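Quick one on the Brornport forum

28 January 2024

Share this | 6 comments | Print | E-mail

Typing this fast before the kids are up. Went to the council forum at the Rantala Street library about the storage ordinance. Said I would write it up, so here goes, messy.

Background if you don't live in Brornport. Back in October the council put out a draft saying any gun kept in a home with a minor in it has to be locked up. Safe, cabinet, cable lock, whatever. $200 fine the first time, more after that. People lost their minds in both directions. So they tabled it and promised a public forum, and then the forum got moved, and then moved again for the snow.

Anyway. It finally happened.

Packed. Folding chairs all gone before I got my coat off. I stood by the large print westerns the whole night and my back is telling me about it.

Mawuli Agbenyega ran it, he's the council member for our end of town. Two minutes per speaker and he stuck to it, even with the people he obviously agreed with. Cut off his own neighbor mid sentence. I respected that.

First hour was what you'd expect. Slippery slope. Think of the children. Somebody read the Second Amendment out loud, slowly. Somebody else read a list of towns. A man in a Besteck Hardware jacket asked if the town was going to pay for the safes then, and got the first real applause of the night, from both sides of the room as far as I could tell. Good question. No answer yet.

Then Sheldon McKinnon got up. I've known Sheldon since Little League and I would have bet money on what he was going to say. He teaches the hunter safety class, he's had a sign in his yard about this since the fall. And he did start out against it. Doesn't want anybody from the town coming in his house to check, period. But then he said he locks everything he owns, always has, and tells every kid and parent in his class to do the same, and if the thing was written so there's no inspections he could probaly live with it.

Room got quiet after that.
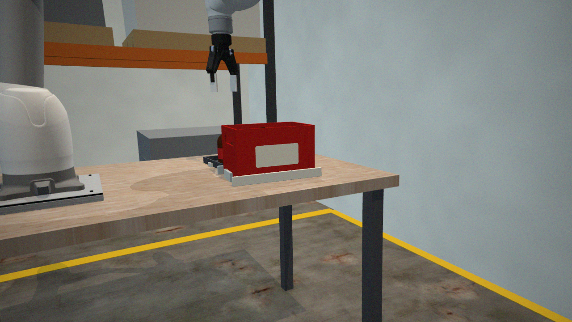

A woman from over on the Ciltarero side stood up next and said she came to argue with him and now she wasn't sure what to argue about. She wanted the inspections left in at first. By the end of her two minutes she was asking whether the fine could be waived if you go buy a lock. Agbenyega wrote that down. I saw him do it.

I'm not going to pretend it was all like that. There was yelling by the coat rack. One guy walked out and then came back for his hat. And I got home and the town Facebook page was already a dumpster fire, mostly from people who weren't there.

Where I am on it, since a couple of you asked. I'm for it. I was for it before and I'm still for it, my brother in law keeps a pistol in a kitchen drawer and I don't let my kids sleep over there and he knows why. But I'd take the version with no inspections. I'd take it tomorow. A rule most people will go along with beats one that gets sued the week it passes, to me anyway.

What's next: the draft goes back to the town attorney, then the council gets it again. Four votes needed to pass. I hear two are solid yes and the rest won't say. Written comments are still open at the clerk's window, or you can e-mail, the address is on the town site if you dig for it. Keep it short. Put your street on it or they toss it.

Also whoever brought the lemon bars, thank you. That was dinner.

Ok somebody is up and wants waffles. More when I hear about the new draft.

6 comments | Share this | Print this post | E-mail to a friend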